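Subject: Re: [house-rehab] Shellac under oil paint on old doors
Date: Jan 22, 2023

Wellington Guimarães wrote:

> I've done every interior door in the Luik Street house with
> Cledach primer, one coat, no sanding, and it has held since
> October. The can says no prep on varnished wood and I believe it.
> Why are people here still telling beginners to spend a weekend
> scraping?

Since October is three months. I'd like to hear from you again after a summer, when the doors swell and start rubbing on the jambs. Anything sticks to a door that gets opened twice a day in dry weather.

I'm not saying the stuff is bad. I'm saying "held" needs a test. Score a small grid with a razor blade low down on the hinge edge, press on some decent tape, yank it off and look at the tape. I did that on a closet door primed the no-prep way and most of the grid came up with it. Maybe I had old wax on there. That's sort of my point, you don't know what's on an old door until you've cleaned it.

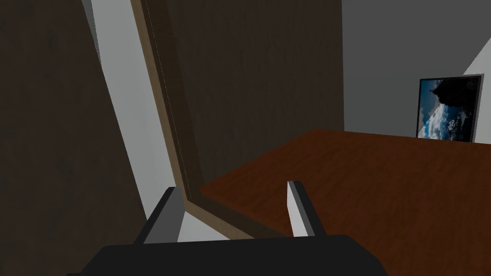 Wax is the one thing I'd give you. Ours had decades of furniture polish on them and I washed them down with mineral spirits before anything else went on. But I still didn't sand, and the tape test came up clean on all of them. So I think you're blaming the primer for the polish.

Fair, and I'll take that as one vote for washing. It's still prep, though, and the can says none.

On cost, since somebody always brings it up. I was quoted 1,340 dollars by a local outfit to strip and repaint, and 124 for me to buy everything and do it myself, brushes included. The second figure leaves out my time and the two pairs of jeans I ruined. I also don't trust the first one, which had "surface treatment" on it as a separate line with no word on what the treatment was. When I asked, I got a brochure for Gideo hardwax oil. 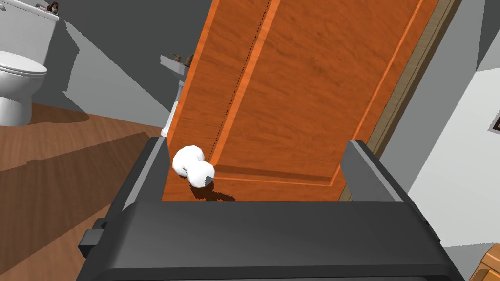

Door with the orange-brown finish

If the finish on yours is in good shape, my real advice is don't paint it at all. People see orange wood and reach for white. Then they spend years touching up chips around the knob.
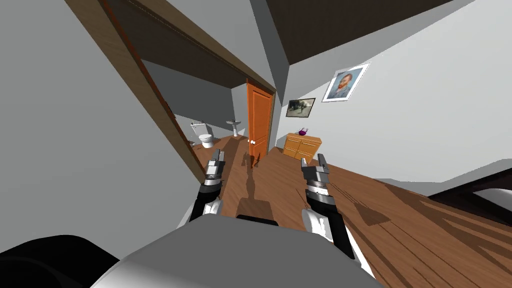

What about shellac, though? You put it in the subject line and never got to it. My dad swore by it under oil paint and I've got a quart sitting here.

Right, sorry. Dewaxed shellac, yes, it'll grip old varnish better than most things. Check the date on that quart first. Old shellac can stay gummy for days and you'll be scraping after all. Brush a bit on scrap and leave it overnight. If your thumbnail still dents it in the morning, throw it out.
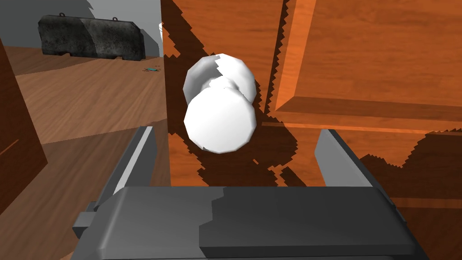

As for the Hukosport scuff pads that got recommended in the last digest, they look to me like kitchen scrubbers at a higher price. Happy to be corrected by anybody who has used both on the same door.

Wellington, if you do try the tape, please post the result either way.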